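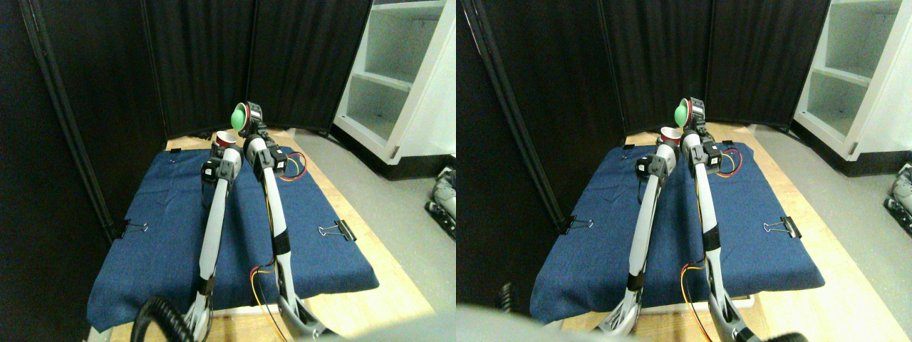

Two arms at the padded mat, with the ball in the right gripper and the red cup near the left one.

Tips for the work table: living with the Skikoria two-arm kit

I have used the Skikoria kit in my workshop since last December, first as a rental from Tindall and now as my own. Many readers wrote to me after the short review, and most of the letters were about the table and not about the arms. So I put my tips together on one page.

Cover the table. A small ball on bare wood rolls to the floor, and a gripper that comes down too low can scratch the surface. I tried a bath towel, which moved all the time, and then a thick quilted pad. The pad is much better. Wash it before the first use, or it leaves blue dust on everything light.

Fasten the pad with binder clips, one on each side. Put them where the arms do not pass. You can fold the wire handles out flat, or squeeze them and take them off completely after the clip is in place.

Mind the wires. The red and yellow ones by the gripper motor need a loop with some slack, because the wrist turns further than you expect. If the loop is too tight, the plug comes out slowly, and you will look for the fault in the software for a whole evening. I did this twice. Marjorie Whitlock from the Nallura repair shop told me to put a small dot of paint over the plug and the socket, so a gap can be noticed at once.

Choose soft things for practice. A foam ball forgives a strong grip. A paper cup does not, and you should buy a sleeve of 40 and not feel sorry for them. Put a spoon of dry rice in the cup if it falls too easily.

Start with one arm. When you use both, let one hold still while the other moves. Set the speed to 25 percent for any new task.

Dust the joints with a dry paint brush. Please do not use oil, also if you hear a squeak. My squeak was a loose screw in the base.

What I do not like: the printed manual is very thin, and spare gripper parts come only from the Bremasholm warehouse, order number 3732 for the full set. Mine needed three weeks. The rental is fair for one month, but for longer use it is cheaper to buy.

Next page: keeping small screws in old jam jars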